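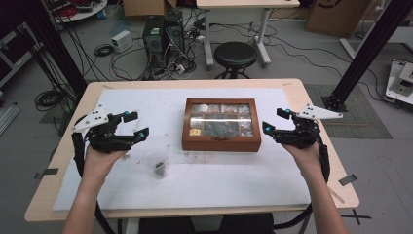 *Las dos pinzas de mano sobre la mesa de Sorkodmont, con la caja de tapa de cristal.*

Llevaba tiempo sin escribir sobre las pinzas y ya toca. La última entrada se quedó en el diseño de los dedos, y desde entonces he cambiado casi todo lo que contaba en ella, así que quien la usara de guía que la lea con cautela.

Para quien llegue ahora: Tudis es el nombre que le puse a este par de pinzas que se llevan en las manos. Uno las sujeta, hace la tarea con ellas y se queda con el registro de los movimientos. Más adelante quiero pasar esos registros a un brazo, pero el brazo es otro proyecto y otro presupuesto. De momento me interesa que la pinza sea cómoda y que los datos salgan limpios.

El montaje lo hago en Sorkodmont, el taller compartido del que soy socio desde la primavera. En casa tengo el soldador y poco más. En la mesa del taller puse un tablero de espuma blanco y marqué los bordes con cinta negra para colocarlo siempre en el mismo sitio. El tablero ya tiene manchas grises. Pensé en cambiarlo y lo he dejado estar.

## Los dedos

La primera versión tenía los dedos de una pieza, impresos, con la articulación hecha a base de adelgazar el plástico. Aguantó hasta que apreté un poco más de la cuenta. La segunda ya llevaba eje, pero el agujero estaba directamente en el plástico y fue cogiendo holgura. Una holgura pequeña en la base es mucha en la punta, y al cerrar, las almohadillas se cruzaban.

Ahora cada dedo tiene un inserto anular metido en el cuerpo y un cilindro de metal azul verdoso que hace de eje para la almohadilla. Los cilindros los compré ya anodizados en Quintana, donde tenían ese color y rojo. Elegí el azul porque con el negro del cuerpo se distingue bien al montar, y alguna vez he buscado piezas por debajo de la mesa.

Notas de montaje, sobre todo para mí:

- Meter los insertos con el cuerpo sujeto en el tornillo de banco. A mano entran torcidos.
- Comprobar que el eje gira antes de poner la almohadilla. Después cuesta sacarlo.
- Los cuerpos izquierdo y derecho son simétricos y se parecen demasiado. Grabé una letra por dentro.
- Apretar los tornillos del mango al final, con el cable ya pasado.

Las placas blancas triangulares que van encima de cada pinza son el soporte de los sensores de posición. Les dejé agujeros redondos de más, en previsión de que hubiera que moverlos, y los moví tres veces. Me siguen pareciendo grandes. Si giro mucho la muñeca hacia dentro, las dos placas se rozan, y eso habrá que arreglarlo en la próxima revisión.

## El peso y los cables

Cada pinza pesaba demasiado para trabajar con ella un rato largo. Le quité 75 gramos a la pareja vaciando el mango y cambiando la tapa trasera. Sobre el papel es poca cosa, pero el antebrazo lo nota. El resto del peso está en sitios que no puedo tocar sin rehacer el conjunto.

Los cables son el punto débil. Son gruesos y negros, salen de cada pinza y caen por los lados de la mesa, y tiran. Probé a llevarlos por el brazo con velcro y fue peor, pues limitaba el codo. Probé también una versión con batería que pesaba lo que yo acababa de quitar. Los cables se quedan. Lo único que he hecho es darles más largo para que el bucle cuelgue sin tensión – con eso la mano deja de irse hacia fuera.

El suelo alrededor de la mesa es un asunto aparte: ordenadores, una regleta, más cable enrollado. Puse una X de cinta negra y voy dejando libre la zona que puedo.

## Las almohadillas

Es lo que más vueltas me ha dado. Empecé con goma, que agarra muy bien y por eso mismo es mala para según qué. Sobre el cristal se pega, y cuando abres los dedos el objeto se mueve un poco con ellos. En el registro aparece como un tirón que la mano no ha dado. Pasé a una espuma fina, que se rompió enseguida, y después a las almohadillas negras de acabado afieltrado que llevo ahora. Los cantos se deshilachan algo. Agarran menos que la goma y sueltan mejor.

Para las pruebas uso una caja de madera con tapa de cristal y compartimentos. Tiene un cierre pequeño de metal, el canto de la tapa biselado y una junta estrecha entre tapa y base, y cada una de esas cosas pide un agarre distinto. También hay un vasito de plástico transparente con material granulado oscuro, que obliga a cerrar con suavidad porque el plástico cede.

El bisel es lo difícil. Al ser una cara inclinada, las almohadillas tienen que poder bascular para apoyar planas. Si el eje va duro, apoya solo el canto y la pinza resbala hacia arriba. Si va demasiado suelto, la almohadilla llega girada y hay que acomodarla contra la caja antes de cerrar. Ahora mismo prefiero que vaya un punto suelto.
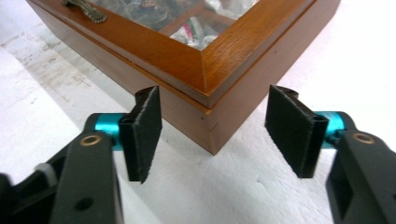 En los comentarios de la entrada anterior, Malter escribió que él no dejaría las almohadillas basculando libres: «Ponles un tope a cada lado. Con que giren un poco ya te apoyan planas, y te ahorras que lleguen del revés. Yo además pegaría el fieltro con cinta de doble cara y no con cola, que luego hay que cambiarlo y te llevas media pieza por delante».

Lo de la cinta lo hice el mismo día y tenía razón. Cambiar una almohadilla me llevaba una tarde entre raspar, limpiar y esperar a que secara, y ahora son cinco minutos. Lo de los topes lo tengo dibujado, pero sin imprimir. Mi duda es el ángulo. Con el tope muy cerrado vuelvo al problema del bisel, y con el tope abierto no sé si sirve de mucho. Imprimiré un juego con el tope ajustable por tornillo y decidiré con eso en la mano.

## El registro

Poca cosa que contar. El programa guarda la posición de cada pinza y la apertura de los dedos. En el primer intento las dos pinzas iban con relojes distintos y las trayectorias se separaban según avanzaba la grabación. Ahora las dos toman la hora del mismo ordenador y el desfase ha desaparecido, por lo menos en grabaciones cortas. Las largas me falta revisarlas.

Tengo guardadas más de 19 grabaciones con la caja, pero las primeras son de cuando llevaba goma y no las voy a mezclar con las otras. Las dejo en una carpeta aparte por si quiero comparar el tirón.

Una cosa que haría de otra manera: el calibrado. Lo hago a ojo, cerrando los dedos del todo y marcando ese punto como cero. Con las almohadillas nuevas el cero cambia según cuánto se aplaste el material, y hay que repetirlo cada vez. Estoy pensando en un taco de medida conocida que se coloque entre los dedos, y calibrar con la pinza cerrada sobre él.

## Pendiente

- Topes ajustables para las almohadillas.
- Reducir las placas triangulares, o girarlas.
- Taco de calibrado.
- Revisar las grabaciones largas.
- Pedir más insertos a Quintana antes de agosto, que cierran.

Los archivos de los dedos los subiré cuando tenga resueltos los topes. Los de la versión anterior siguen en su sitio, pero no recomiendo imprimirlos.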